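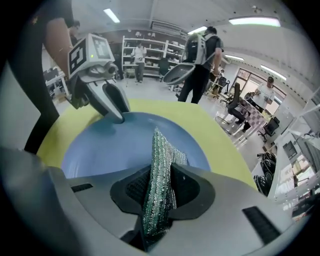
Marleny Sotelo thinks we should give up the metallic cloths completely and go back to ordinary cotton, because she found fine lines on two of the Kirnton plates when she held them to the window. I don't agree yet, but I write it down so it is not forgotten.

**Dishes, April, continued from the morning page**

Today only the light blue plates, and the green cloth. My notes so far:

- The green cloth keeps its folds. When it is crumpled it goes well into the bowl of the plate, but it leaves the rim untouched and one must go round the rim separately.
- Dried porridge comes off with short strokes. Long strokes only move it to the other side.
- Tomato is easy on the first day and very bad on the second. Plate 61 was left over the night by mistake and I have put it to soak.
- Segers washing-up liquid, one spoon in the basin. With two spoons I spent more time on rinsing than on wiping.

The lines that Marleny saw: I looked at plates 61 and 92 with the small lamp. On 92 they are there, all in one direction, near the middle. On 61 I could not say, there was still too much sauce on it. It can also be that the lines are old. These plates came from the canteen in Hirstead and had a life before us. We did not look at them with the lamp when they arrived, and this was a mistake.

What I propose:

1. Take one plate from the unopened box and look at it with the lamp first.
2. Wipe one half with the green cloth and one half with cotton, 277 strokes each (this is what we did for the cups, so we can compare).
3. Look again, same lamp, same window.

If the green half has lines and the cotton half has none, Marleny is right and I will move the metallic cloths to the pan shelf.

Other things. The Clinus drying rack is too narrow for these plates, they lean on each other and the back ones stay wet until after lunch. I turned every second slot empty and it is better. The cotton cloths are nearly finished, order more before step 2.

16.40: plate 61 still soaking. Please don't empty the basin.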